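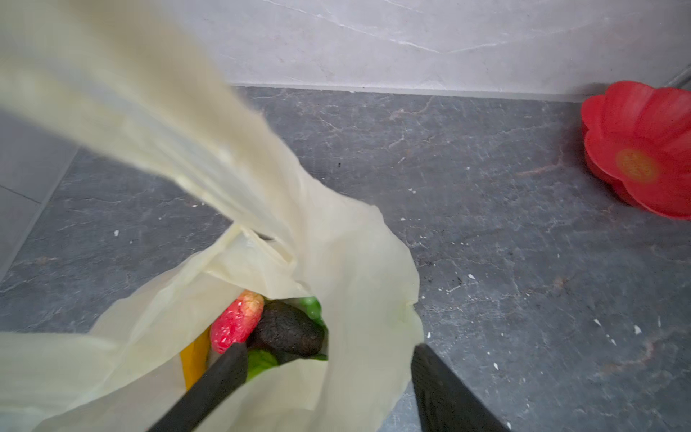

How to Unpack and Store a Bag of Fresh Produce

Most fruit and vegetables go bad early for one of two reasons: they were left in the bag, or they were put away next to the wrong thing. Unpacking a mixed bag takes a few minutes. The steps below are for an ordinary kitchen with one refrigerator and no pantry.

What you need

A clear stretch of counter
Two clean dish towels
A shallow bowl for fruit that is still ripening
Paper towels
One or two containers with lids (we use the Clistico 30-ounce size, but any will do)

Step 1. Empty the bag from the top

Set the bag on a flat surface and open the handles all the way. Take things out one at a time. Don't tip the bag over, because the heavy pieces at the bottom will land on the soft ones. If the bag has been on the floor, wipe the bottom before you move it to the counter.

Lay everything on a dish towel in a single layer. Check each piece for splits, soft spots and mold. Anything split should be eaten the same day. Moldy soft fruit goes in the trash.

Step 2. Sort into ripening and ready

Fruit that still has to ripen stays out. Fruit that is ready can go in the refrigerator.

Avocados: Hard ones go in the bowl. Press gently near the stem end. If it gives a little, it is ripe and will keep two or three days in the refrigerator. Skin color helps with the kinds that turn dark, but go by feel.

Tomatoes: Keep them on the counter, stem side down, out of the sun. Refrigerate only when fully ripe.

Bananas: Leave them out, away from the bowl. They give off ethylene, a gas that speeds up ripening in everything near them. If you want an avocado to soften faster, put the two together in a paper bag and check it every day.

Limes: A week on the counter is fine. For longer, refrigerate in a closed container.

Step 3. Put away the peppers and greens

Peppers go into the crisper drawer dry and whole, with the stems on. Don't wash them until you are ready to use them — water trapped around the stem is where the rot starts.

Leafy greens need some moisture but should not be wet. Remove any bands or ties, pull off the yellow leaves, and wrap the rest loosely in a paper towel. Place in a lidded container. Change the paper towel when it feels soaked.

If your refrigerator has two drawers, use the high-humidity one for greens and peppers and the low-humidity one for ripe fruit.

Step 4. Deal with the bag

Shake the crumbs out over the sink. Plastic bags that are clean and have no holes can be folded flat and used again. If one is sticky inside, rinse it and hang it over the faucet until it dries.

Check the bowl every morning and move anything ripe to the refrigerator.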